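My mother called on Sunday, as she does, and we got onto the walnut bread from the bakery in Kirnorley, the one we used to stop at on the way to my aunt's. I've been trying to make that loaf for most of the winter (my poor family!) and I think I'm finally getting somewhere.
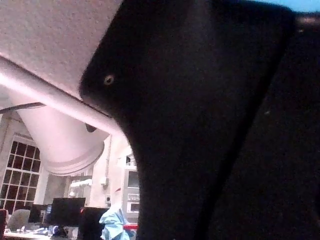 The trick, if you can call it that, is toasting the walnuts first, 80 grams of them, and letting them cool all the way before they go anywhere near the dough. I'd always been too impatient for that part. My friend Neelam Vishwakarma swears by a spoonful of honey too, and I've come around to it, though my mother says the bakery never would have.

It rises overnight, around 16 hours if the kitchen is chilly, and I do love coming down in the morning to find it puffed up under its towel.

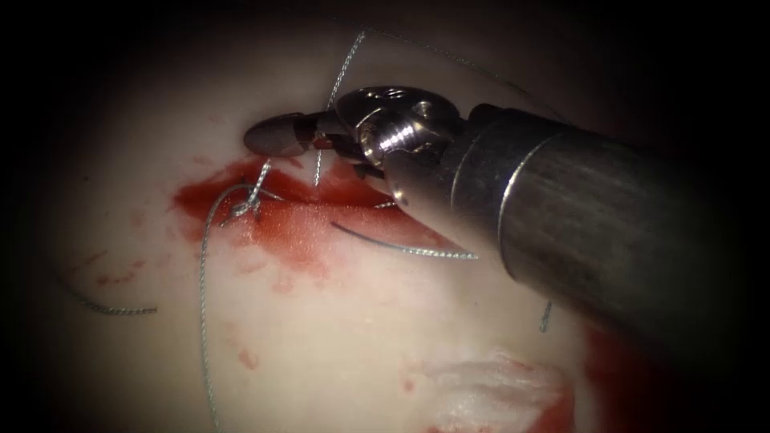
What I'm baking next

Rye, probably! I have a bag of it left from March and a whole shelf of seeds to use up.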